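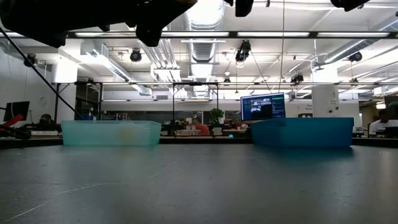
グレーの天板と、水色っぽい箱に青い箱。

2025年10月、金曜の夕方に書いています。ここのところずっと、片付け用の箱の話をどこかに書いておきたいなあと思っていたのですが、机まわりのことを書き出すと長くなる癖があるので、つい後回しにしていました(今日も長くなりそうです、すみません)。

うちの作業場では、細かいものの仮置きにプラスチックの箱を使っています。6月まではふた付きの立派な収納ケースだったんです。でもふたがあると、閉めたきり開けなくなるんですよね、わたしの場合。それで思いきってふたのない箱に替えたら、これがもう気楽で!ぽいっと入れて、夕方にまとめて仕分けるだけ。

写真の左側が半透明の淡い緑がかった水色、右側がもっと濃い青です。半透明のほうは、中に入っている黄土色っぽいものが壁ごしにぼんやり透けていて、こういう「何か入ってるな」というのが分かる感じがとても好きです。青いほうは角がこちらを向いていますね。まっすぐ並べればいいのに、と几帳面な友人のミランさん(Milan Postma)には言われそうですが、わたしは少し斜めくらいが落ち着きます。

箱はJatellという小さな雑貨店で、ひとつ558円でした。色違いがもう少しあって、棚の前で60分ほど悩んだのは内緒です。

それから天板のこと。つやを抑えた濃いグレーで、箱の色がうっすら映りこむのがきれいなんです。左のほうに白っぽい線傷が三本あって、はじめは見るたびにため息が出ました。Allitzの補修クレヨンを試そうかとも考えたのですが、色合わせが難しそうで、まだ買っていません。どなたか使ったことのある方、グレーの色味がどんなふうか教えていただけるとうれしいです。

来週は引き出しの中に手をつけるつもりです。輪ゴムと乾電池だけで一段埋まっているので、まずはそこから。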